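**FOR RELEASE: May 29, 2018**

# Hand stitchers, dust off your thimbles: the Wosta Hexagon Muster is open for entries

Well, we're doing it again! After last year's muster I told everyone who'd listen that I was having a long lie down and wouldn't look at a paper template until spring. That lasted until I opened my mail and found the first query about this year's entry form, so here I am, writing to the papers with a cup of tea going cold beside me.

The Wosta Hexagon Muster is a show for English paper piecing and nothing else. Cushions, wall hangings, full bed quilts, a half-finished table runner you started in January and got sick of: if it was basted over paper and whipped together by hand, I want to see it. You don't need to belong to a guild and you don't need to have shown anything before. Beginners have their own section, and I'd love to see it fuller than last time.

Entries are open now and cost $12 for each piece, with juniors free. We have 13 sections this year, up one on last year, and the newcomer is miniatures (I've been asking for it for ages, so I'm very pleased with myself). Anything in that section has to use hexagons with sides of 6 mm or smaller. Bring your good glasses!

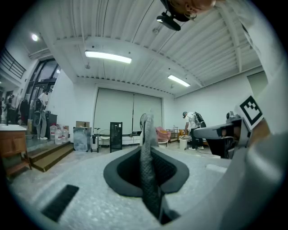 *Grip texture and a square marker, up close.*

The piece I'm most excited about is our shared quilt, which we've named Lumbantobing. It's made from 1540 hexagons sent in by stitchers all over the district, in every colour you can think of and one or two I'd never have picked myself. I had my doubts about the mustard next to the lilac, and I was wrong, it looks gorgeous. The quilt will hang opposite the front door for the whole show and then go to the Destness library to live on the reading room wall.

Brotirine, the thread people, are putting up the prize for best hand stitching, a big box of fine cotton in all the greys and neutrals we actually use. There's a viewers' choice too, so grab a slip on your way in and please vote for one piece only. I know it's hard.

A few bits and bobs for entrants. Wall hangings need a sleeve sewn on the back. Please take your papers out before you hand your piece in, unless you're in the works in progress section, where you can leave them all in. Pin a label to the back with your name and phone number, and pop the quilt in a cloth bag, not plastic.

Entry forms are at the Destness library desk and the Wosta hall. If you've got a question, leave a note for me at either spot and I'll ring you back, usually after tea.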